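Why does my moussaka always end up as soup?

3 min read

Marcelle Tanguy
I have made moussaka 4 times since February and every one has looked magnificent until I put a spoon in it. Then the middle slides off and the plate fills with grey water. I salt the aubergines. I rinse them. I pat them down with most of a kitchen roll. My family have started bringing their own bread to the table without being asked.
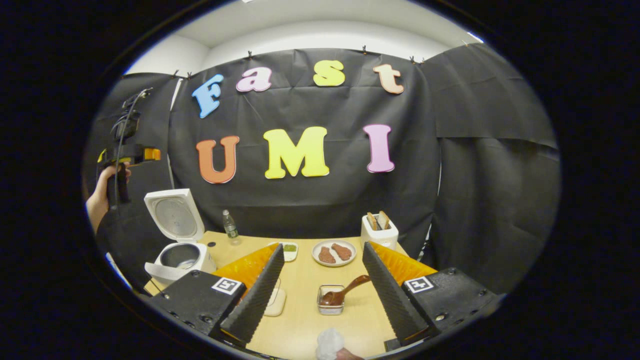
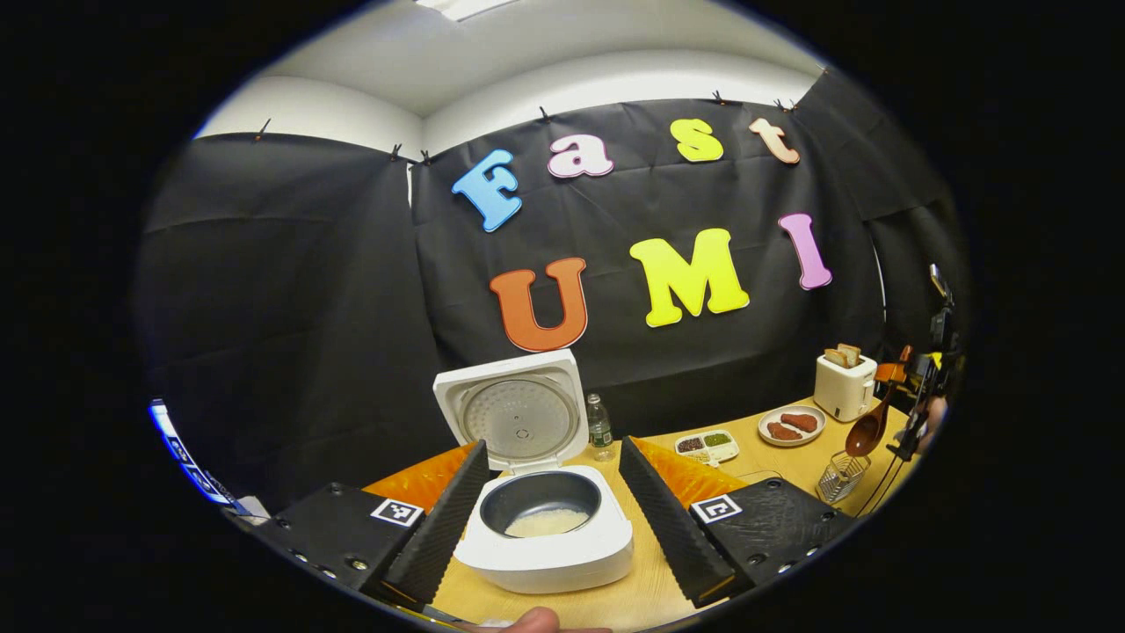 The recipe is out of the old Fornbridge community cookbook, which says to layer the slices raw and "let the oven do the work". The oven is doing something, but I wouldn't call it work. It's an Aketti, fan only, and I bake the thing for an hour at 180. Should I be frying the slices first? I've been avoiding it because they drink oil like it's free. And is there any point in the salting, or have I been doing it for company?

12 comments

Oana Pană
Your cookbook is wrong, I'm afraid. Raw aubergine holds a great deal of water and it has to go somewhere, so it goes into your sauce.

Cut the slices about as thick as your finger, brush both sides with oil (brush, don't pour) and roast them on a hot tray at 220 for 17 or 18 minutes, turning once. You want proper brown patches and a bit of shrinkage. They take far less oil than in a frying pan. Salt them if you like the taste, but once you roast them it makes very little odds to the water.

Then look at your meat sauce. If it runs when you tilt the pan, carry on simmering with the lid off until you can drag a spoon through and see the bottom. I use Bălan tomato paste and hardly any tinned tomato, and I let the sauce cool before layering.

Last thing, and you won't like it – leave the finished dish alone for at least half an hour before cutting. It will still be plenty warm. My aunt made hers the day before and was insufferable about how neatly it sliced.

8 people found this helpful

Estwood
just use potatoes. never had a wet potato

Marcelle Tanguy
Roasted them last night as instructed and got actual squares. One fell over, but with dignity. I only managed 20 minutes of waiting before somebody picked up a fork. Will try the cold sauce next time. Estwood, I have eaten your sort of potato and I'm not taking advice from it.

Share (3)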